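Museum newsletter, August 6, 2024

Skusard carrier moves indoors for the winter

The tracked carrier that has stood outside the Plaltusby vehicle hall will go under cover in November. It is one of 2 Skusard hulls in the collection, and the one in worse shape. Rain has been getting in through the engine deck, and the floor plates under the driver's seat have rusted through along the weld.

Moving it means shifting the Steinbach recovery tractor to the far bay first. The tractor runs but its left steering brake drags, so it will be winched – slowly, with the hall closed to visitors while it is done. 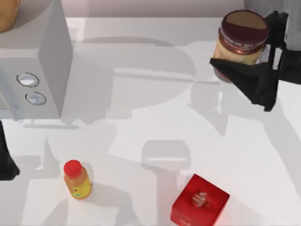
Microwave with two round buttons on the front.

Work on the hull starts with the side armor. The outer plates are bolted on over a thin spaced layer, and the gap has filled with dirt and old paint. Each plate will be numbered, taken off, cleaned and measured before anything goes back. We have 734 bolts on the parts list and expect to replace most of the ones below the track guards.

The turret stays on for now. Its ring is seized, and the lifting gear in the hall is rated at 2,000 kilograms, well short of what the turret weighs with the gun in place.
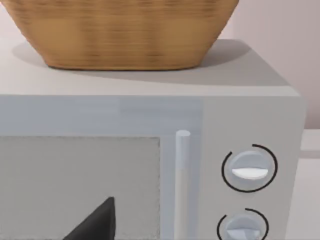
Woven basket on top of the microwave.

The Brusemstead depot has offered track links from its scrap row. They are the later pattern with the wider pin, so they can't be mixed with ours, but a full run on each side would fit the existing sprockets. A decision on that will wait until the road wheels have been checked for cracks. 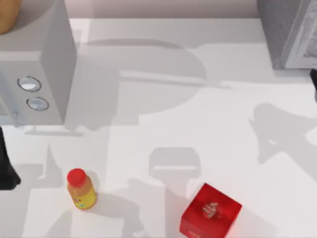
The microwave on the white countertop, seen from above.

Members who hold workshop manuals or period photographs of the Skusard, especially the inside of the rear compartment, are asked to bring them to the museum office. Copies will be made and the originals returned. The second hull remains on display in the main hall.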